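Home Diary Archive Links Contact

2025-02-25

Out to Clollham again for the Lumeo kit. I got there at half past eight and the lights were already on. We have the thing on a 60-day trial from Stępień, the supplier, and the trial runs out in March, so there are not many sessions left to make up my mind.

To recap for myself, the kit on offer is the pair of grippers, the mounts, the wrist cameras and the software licence. The arms are separate and we had those already. The price on the last quote was £2,099 for each gripper, and the licence is extra after the first year. Adness quoted us for a similar setup in the autumn, cheaper to buy but with fewer spares included, and their manual was poor.

Started with cloth because that is what we need it for. Rigid parts were fine last week and I don't want to spend more time on them. Cloth slides and folds under itself, and the fingers on this gripper come in from both sides at an angle, so you have to set the height quite carefully before closing. I had the clear bin at the end of the table with a grey cloth heaped in it and another grey cloth on the yellow sheet nearer the arm. Most of the first hour went on the approach height. I ended up writing the setting on a bit of tape and sticking it to the laptop, as the software forgets it when you close the project. That is a fault and it goes on the list for Stępień. 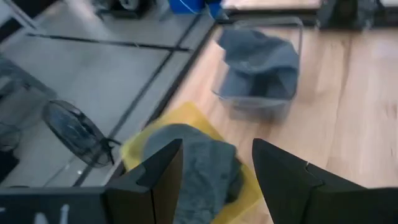
Can the kit be used on soft items without buying different fingers?

The standard fingers will pick up towels, cloths and small garments, but thin slippery fabric needs the padded tips, sold separately. The tips push on by hand and don't need recalibrating, according to the manual. I haven't got a set so I can't say how long they last. I would want a price for them in writing before we signed anything.

Stopped for tea at half ten. The kettle at Clollham still takes an age. Went through the manual again while I waited and found the section on grip force, which is in the appendix for some reason. There is a soft setting I had been missing all along. You have to switch it on for each arm separately, and if you only do one the software gives no warning. I had it on for the left and not for the right for a good part of the morning, so I've crossed those results out in the notebook and will do them again on Thursday's page.

With it on for both, the towelling was easier to deal with. The fingers seem to take up less of the pile and let go more cleanly. I still had a few drops where the cloth hung from one corner and swung, and once it came away altogether halfway to the bin. I didn't change anything after that one, just put it back and ran it again.

Late morning I swapped the grey cloths for a mixed lot to see how it managed with different things side by side. The grey cap went at the left, lying on its side, then the crumpled dark green cloth in the middle and the green towel over to the right. The cap is the awkward one. The brim is long and stiff and the crown isn't, so a grip that suits one is wrong for the other. I tried it by the brim first and then by the crown – the crown was better, though it leaves the cap squashed. The overhead cameras found it without trouble. They were slower to settle on the dark green cloth, and I think the strip lights shining off the table have something to do with it. I'd like to try a matt cover on the tabletop before blaming the software. 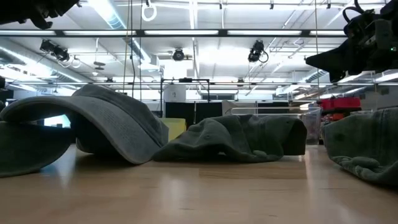 After lunch

Cheese roll in the car, rain on and off. Back in by quarter past one.

Rang Stępień about the three things on my list, which are the forgotten height setting, the missing warning on grip force and the price of the padded tips. They knew about the first one and said a fix was coming with the next update, with no date. The second was news to them. They'll email about the tips. I was on the phone longer than I meant to be but they were helpful, and I got through without a queue. When I rang Adness in the autumn I was passed round several people and never did get an answer about cables.

Ran the handover next, left arm to right arm, with a plain towel. The demo routine that comes with the kit is set for a pause of 60 seconds between cycles. That is far too long and it took me a while to find where to shorten it. It's under Timing, then Advanced. Writing it here so I don't have to hunt for it again.

The handover itself I'm less sure about. It works when the towel is held near the middle. Held by an edge, the second gripper tends to close on air and the arm carries on regardless. There may be a check for this in the full licence. Must ask.

Where I am with it: I would buy the grippers and argue about the licence. I'd want the height fault fixed first, or at least a date for it.

Packed up at four. Left the cables coiled on the shelf and took the notebook home. Need to bring a longer extension lead next time, and more tape.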